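Matching Lids to Containers: Notes on the Storage Review

The present entry continues the series on household storage and concerns the category that has produced the most correspondence to date, namely lids. Readers who followed the entries on dry goods and on linens will be familiar with the general method. The same method has been applied in this case, with certain adjustments described below.

At the start of the review the household possessed 56 plastic food containers and lids in total, counted as separate pieces. They had been acquired over many years and from several sources. The oldest belong to a Follelik set purchased for a first apartment. A second group, sold under the name Dirnow, was added when the kitchen was remodeled. The remainder arrived one at a time, generally with food in them, and were never returned to the persons who sent them. An effort to return them was considered and set aside, as the original owners could no longer be determined in most cases.

The containers had been kept in a deep lower drawer to the left of the stove. Lids were stored in the same drawer, upright where space allowed and otherwise wherever they came to rest. This arrangement was unsatisfactory. A person wishing to put away leftover soup was obliged to try several lids in succession, and on more than one occasion foil was used when the correct lid was in fact present at the bottom of the drawer.

Procedure

All pieces were removed from the drawer, washed, and left to dry overnight on towels. Sorting was then carried out by shape first and by diameter second. Color was disregarded at this stage. It had been assumed that color would be a reliable guide, and it was not, as the Follelik line was sold in at least two greens over the years and the later lids do not fit the earlier bowls.

Each lid was assessed lying flat, on a plain dark surface, before being tried on any container. A lid that has warped in the dishwasher will rock when pressed at the rim, and this is far easier to detect on a table than in the hand. Dark gray is recommended for the purpose. A patterned tablecloth was tried first and found to be of little use.
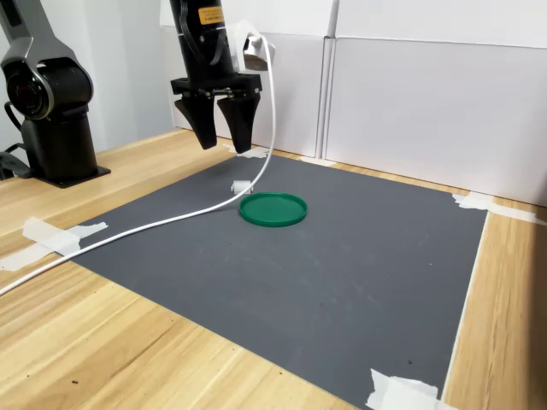
Round lids proved the most troublesome shape. A square lid announces its size at a glance, whereas two round lids differing by a quarter of an inch are very difficult to tell apart until one of them has failed to close. The practice adopted was to set each round lid against a paper template cut to the inside diameter of the bowl it was believed to fit. Templates were cut from grocery bags and have been retained in an envelope for future use.

Lids were placed in one of three groups. The first consisted of lids with a confirmed container. The second consisted of sound lids with no container. The third consisted of lids that were cracked, warped, or permanently stained, together with any that carried an odor after washing. Tomato sauce accounts for most of the staining. Baking soda paste was applied to the worst cases and left for one hour, with modest results.

At the close of sorting, 12 lids had no container of any kind. This figure was higher than expected. It was decided to hold them for a period of 20 days before disposal, in case the missing containers should be found elsewhere in the house. Two bowls were subsequently located in the garage, where they had been holding screws, and one in the refrigerator behind the pickles. All three have been restored to the kitchen. The screws are now in a coffee can.

On the matter of wear

Correspondents have asked whether a scratched lid should be kept. The view taken on this site is that scratches on the upper face of a lid are of no consequence, provided that the rim is sound. The rim is what performs the work. A lid may be dull, scuffed, and unattractive and still close perfectly well, while a handsome lid with a small split at the edge is of no service for anything containing liquid. Scratches on the underside call for more attention, as food residue can settle in them, and such lids have been reassigned to dry items such as crackers and tea bags.

The rim should be examined under a strong light held low. The groove inside the rim should be examined at the same time. A wooden toothpick clears it without marking the plastic. Metal implements should not be used.

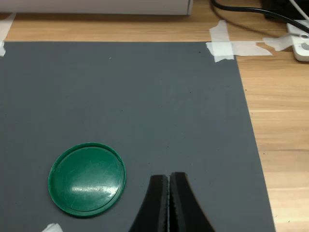
Page last changed: 10 November 2019

Storage after sorting

Confirmed pairs have been returned to the drawer, with containers nested by shape and lids filed separately in a narrow rack. The rack is a Hemmin model intended for baking sheets. It was six inches too long for the drawer as sold and had to be exchanged for the shorter version, a process that required two visits to the store. The lids stand in order of size with the smallest at the front. Round lids occupy the left side and all other shapes the right.

Storing each container with its lid attached was also considered. The method has its supporters, and it removes the need for matching altogether. It requires a great deal more space, however, and plastic that has been closed for some weeks tends to hold a stale smell. In a larger kitchen the decision might have been different.

Labels were applied to the underside of the round bowls only. A laundry marker was used first and wore off in the wash. The present labels are Sireo freezer tape, which has held so far, though the corners on two of the bowls are beginning to lift and will need to be replaced before the holidays.

The drawer now closes fully. The household has been asked to return lids to the rack directly from the dish drainer and to refrain from placing any lid on top of the toaster. Compliance has been good on the first point.

A separate entry will address glass containers, whose lids are in several cases plastic and were therefore included in the count given at the beginning. Readers who own the older Follelik bowls and who have found a current lid that fits them are invited to write in with the size printed on the package.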